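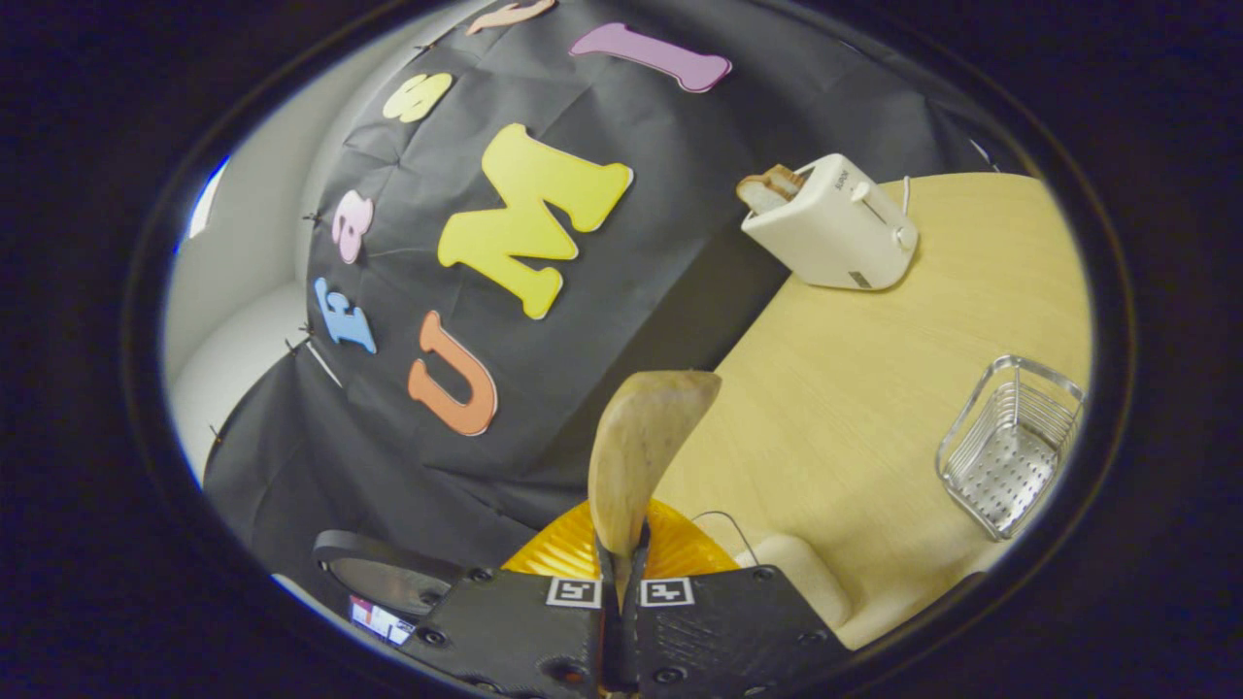

Meredith, 9/21/18

Kitchen set, Kesura batch. Target from Pesora is still 1000 usable demos for the batch, where "usable" gets redefined whenever I catch up with it. The running total across all tasks is 2979, a number I'm quite proud of until I remember how many are me picking up the same spatula.

Spatula notes. Pinching the stem is fine as long as it sits in the middle of the pads. Grab it low and the head starts to wander as soon as I turn my wrist, and the policy will faithfully learn to wander too. Going to favour a slow approach, a short pause, close, another short pause, lift. The pauses feel ridiculous. Fovport's trimming script likes them, so I'll be ridiculous.

Keep both finger tags in view for the whole take. Last batch I threw out 165 episodes over lost tags, most of them mine, all of them from after lunch. If a sleeve gets in there, stop and redo it - don't finish the motion out of politeness.

Letters on the black cloth stay where they are until the batch closes. Someone is bound to want to straighten the F. Please don't, or at least write down that you did.
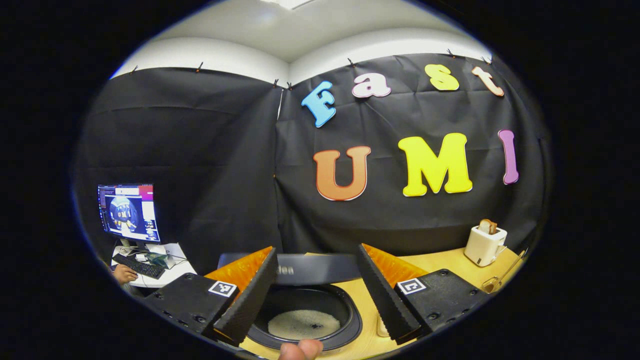 For the rice cooker I want the open-lid start and the closed-lid start logged as separate tasks. In August we lumped them together and the model settled on a compromise, hovering over the lid like a guest unsure whether to knock. Blocks of 30, then swap operators. My wrist has opinions by the end of a block and they show up in the trajectories.

Toaster stays at the back of the table for all of these. Tongs can move between takes, a bit of variety in the clutter is good for it.

Still to do:
Re-check gripper width calibration before the next block
Rename the folder called "final_new" (mine, sorry)
Ask Fovport whether a failed grasp followed by a good one counts as one episode or two. I've been counting it as one and a bit of character.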